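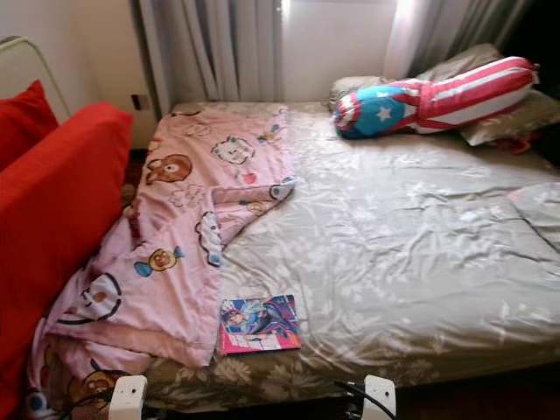
Besuch der Vorführung »Bett aufräumen mit zwei Armen« — wie bereitet man eine Gruppe darauf vor?

Ginette Hiebert
17. Apr. 2022

Sehr geehrte Mitglieder des Forums,

unser Wohnverbund beabsichtigt, mit einer Gruppe von sieben Personen den Tag der offenen Tür bei Prosero in Plistthorpe zu besuchen. Gezeigt wird dort laut Programm eine Station, an der ein zweiarmiger Roboter Gegenstände von einem Bett aufnimmt und die Decken ordnet. Für die Anmeldung bitte ich um Auskunft zu folgenden Punkten:

Wie nah dürfen Besucherinnen und Besucher an das Bett herantreten? Arbeitet das Gerät selbstständig oder wird es von einer Person gesteuert? Ist der Raum mit dem Rollstuhl erreichbar? Das Programmheft gibt hierzu leider keine Auskunft, und meine schriftliche Anfrage vom Februar blieb bisher unbeantwortet.

Mit freundlichen Grüßen
G. Hiebert

Loïc Bouvier

Sehr geehrte Frau Hiebert,

ich habe die Station im Februar mit einer Fachschulklasse besucht und kann zu zwei Ihrer Punkte Angaben machen.

Abstand: Vor dem Bett ist eine Linie auf dem Boden markiert, die während des Betriebs nicht übertreten werden darf. Wer einen Gegenstand neu auflegen möchte, wartet auf die Freigabe durch das Personal. Zugelassen werden Gruppen mit bis zu 171 Personen, verteilt auf den ganzen Tag; an der Station selbst steht man jedoch in kleinen Gruppen.

Steuerung: Bei unserem Termin wurden beide Betriebsarten gezeigt. Zunächst führte eine Mitarbeiterin die Arme von einem Pult aus, danach lief derselbe Vorgang ohne Eingriff. Die zweite Fassung dauerte erheblich länger — das sollte man der Gruppe vorher sagen.

Als Gegenstände dienten Kissen, eine rosafarbene Decke mit Zeichentrickfiguren und ein flaches, bunt illustriertes Stück mit einer Figur im Anime-Stil. Gerade bei diesem flachen Stück lohnt es sich, auf die Greiffinger zu achten, wenn sie an der Ecke ansetzen. Das zerknitterte Laken gehört zur Aufgabe und wird vorher nicht glatt gezogen.

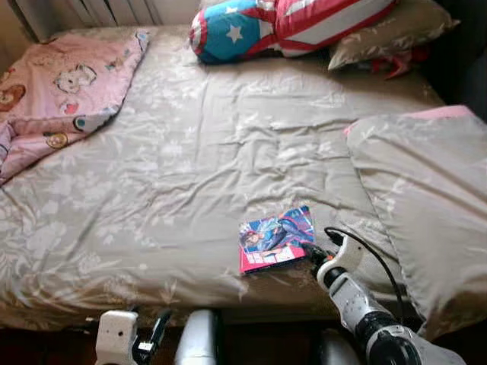
Ergänzung zur Anmeldung

Die Anmeldung läuft über das Büro Demchenko und nicht über die allgemeine Adresse von Prosero. Dies dürfte erklären, weshalb Ihr Schreiben ohne Antwort blieb. Zur Zugänglichkeit mit dem Rollstuhl kann ich nichts Verlässliches mitteilen; wir haben den Eingang über die Treppe benutzt.

Francine Wong

Waren in Prelcombe, nicht in Plistthorpe. Dort war alles ebenerdig. Ob das übertragbar ist, weiß ich nicht.

Lucrezia Lo Presti

Sehr geehrte Frau Hiebert,

in Plistthorpe besteht ein zweiter Eingang auf der Hofseite mit Rampe. Er ist an Besuchstagen verschlossen und wird auf telefonische Anmeldung geöffnet. Bitte vermerken Sie den Bedarf bereits im Formular unter »Bemerkungen«. Fotografieren ist an der Station gestattet, sofern keine anderen Gäste abgebildet werden. Für die Vorführung selbst empfehle ich, eine halbe Stunde einzuplanen — Rückfragen werden erst nach dem letzten Durchgang entgegengenommen.

Mit freundlichen Grüßen
L. Lo Presti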